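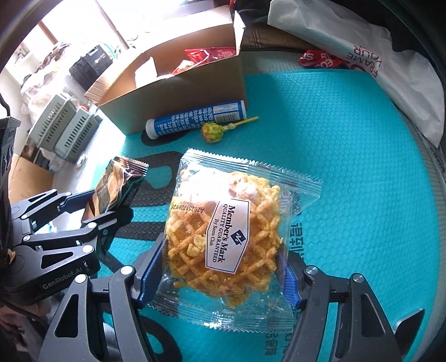 How long should I wait before I use the kettle for the first time?
Give it at least 4 hours upright on the counter if it spent the trip in a cold truck, and then run the two rinse boils below before you make anything you plan to drink.

Setting Up Your Damari Kettle

Welcome, and thank you for bringing a Damari into your kitchen! We know you would like a cup of tea right away, and you will have one soon, but a little patience on the first day makes every cup afterward taste better.

1. Lift the kettle off its base and pull out the paper collar under the lid. It sits rather snugly, so wiggle it a bit.

2. Set the base on a flat, dry surface close to a wall outlet. Any extra cord can be wound around the spool underneath, and the little notch at the back keeps it from creeping out again.

3. Fill the kettle with cold tap water up to the MAX line, close the lid until it clicks, and press the switch. When it shuts itself off, pour the water down the sink. Do this twice.

CAUTION: Steam comes out of the spout and from under the lid. Keep your hands and face well away, and never open the lid while the water is boiling.

Note: A faint smell during the first boil is normal and should be gone by the second. If it lingers, fill the kettle with water and a spoonful of lemon juice, boil it, let it stand overnight, and rinse it well in the morning.

4. Choose your temperature with the dial on the base. Position 7 is a full boil. Position 4 is gentler and suits green tea nicely, though our own Oriana Escobar, who wrote the first version of this guide, will tell you she uses it for everything.

5. Put the box and its packing away somewhere dry in case you ever need to mail the kettle back to us, and keep the warranty card with your other papers.
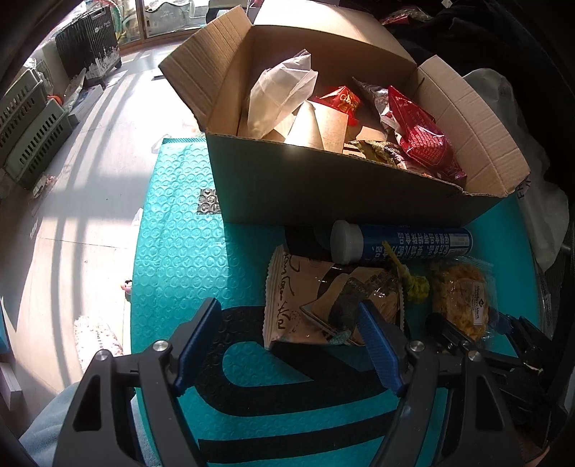
6. Register your kettle by mail with the warranty card. Please copy the serial number from the underside of the base, and unplug the base before you turn it over.

CAUTION: Never put the base in water or hold it under the faucet. A soft, slightly damp cloth is all it needs.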